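4.2 What we bought, and what we should have bought first

When we drew up the equipment list for the bedroom site at Pludmont I thought the robot itself would eat the budget and everything else would be small change. It did eat most of it, but the small change took far longer to plan, and I want to set it out properly, as other groups keep asking me for our spreadsheet (Yesenia Villca has since tidied it into 206 lines — bless her).

Start with clothes and bedding. We had put down one line for "garments, assorted", which was daft. A tidying task needs things that behave differently in a hand, so we split it into stiff, slippery and stretchy, and priced hangers separately. Figure 8 gives an idea of what one clothing task asks for before any robot time is booked: a wooden hanger, something with a bit of shine to it, a plaid surface to lay it on and a plain grey sheet. 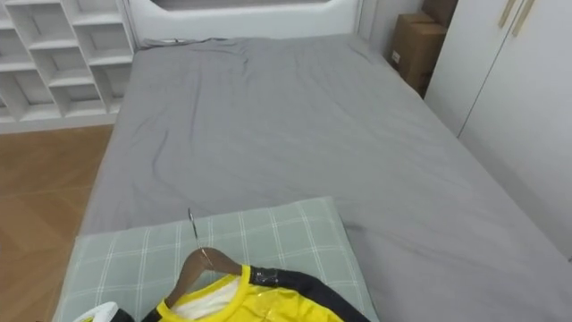
Figure 8. Garment and wooden hanger at the foot of the bed.

Next comes height, and I'd tell anyone to measure the bed before they sign for a robot. We had two quotes for a lifting base, from Rungate and from Hegyi, and both came with an 11-week wait. Pine boxes won! They cost very little, the joiner delivered them in May, and we could put them right up against the bed. I budgeted for sanding and varnish as well and then spent that money on cable.

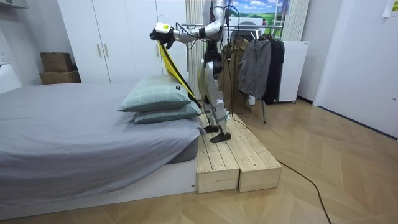

Figure 9. The robot on the pine boxes, holding the yellow-and-black cloth near the pillows.

Cable deserves its own line, by the way. We allowed for the plain run from robot to wall and forgot that it has to cross the floor past the platform, so the order went in twice. I now add 21 per cent to any length I measure, and Yesenia thinks that's still mean.

Hands were the hardest to cost. The Busell price list sells them singly, with spares extra, and it's tempting to leave the spares for next year. Please don't. Work like that in Figure 10, low over soft bedding with straps and cords about, is what I'd have in mind when deciding how many fingers to keep in the cupboard.
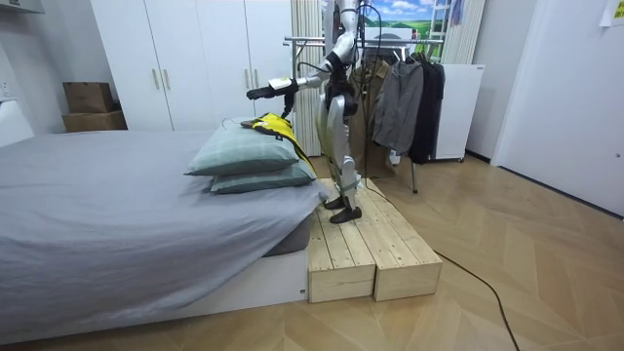 Figure 10. Hand above the yellow garment, which lies over two stacked pillows.

Furniture we treated as a single purchase, wardrobe and clothes rack included, and wrote it off over the length of the project. Our finance office would have preferred to hire it, but the hire firms wanted everything back each summer and I couldn't face building the room again. Table 8 has the full split between bought and hired items, with delivery shown separately.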